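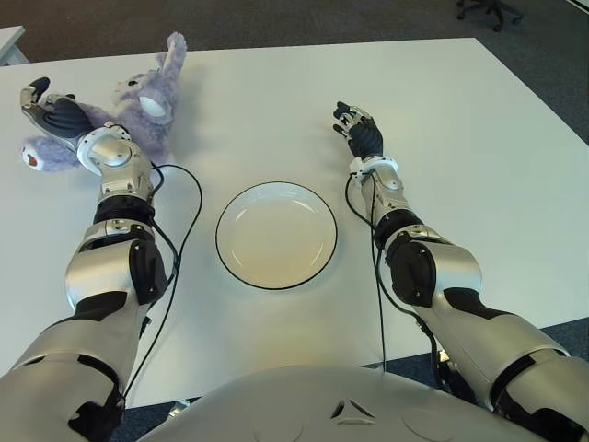 Home Rooms Visiting FAQ Contact

Potham House Meeting Rooms: Common Questions

3 min read

Last updated 14/02/2020

How do I book a room?
Fill in the form on the Contact page or call the office. We hold a date for 30 days without payment. After that it goes back on the calendar.

How many people can you seat?
The Milville Room is the largest and seats 221 in rows. For a meal at tables, ask us for the floor plan first — the number drops depending on the layout you pick.
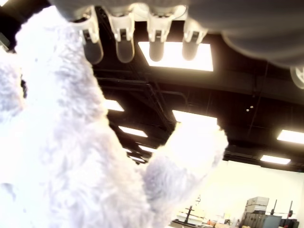
Chairs and tables are included in the price. Linens are not.

Can I bring my own food?
Yes. You can also use any licensed caterer. The kitchen on the ground floor has a stove, two sinks and a refrigerator, but no freezer. Caterers need to be out one hour after the event ends.

Is there parking?
There is a small lot behind the building, reached from Sarnley Road. It fills up early on market days. Street parking is free after 6 p.m. 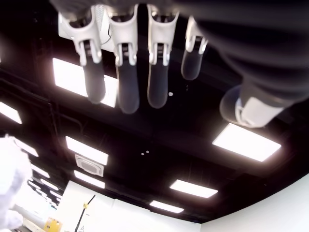
Large trucks should unload at the side door, where the curb is lower.

How old is the building?
The main hall went up in 1881 as a grain exchange. The Amrani Wing was added much later and has the elevator.

What if I have to cancel?
You get the full deposit back if you cancel 30 days ahead or more. Inside that window we keep half.
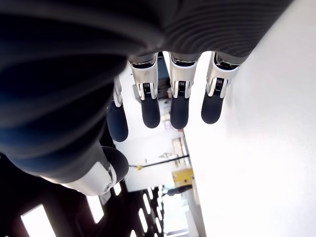 Moving to a new date is free the first time, as long as the new date falls in the same calendar year.

Are you open all year?
We close for 3 weeks in September for floor work. The office still answers email then — replies may take a few days.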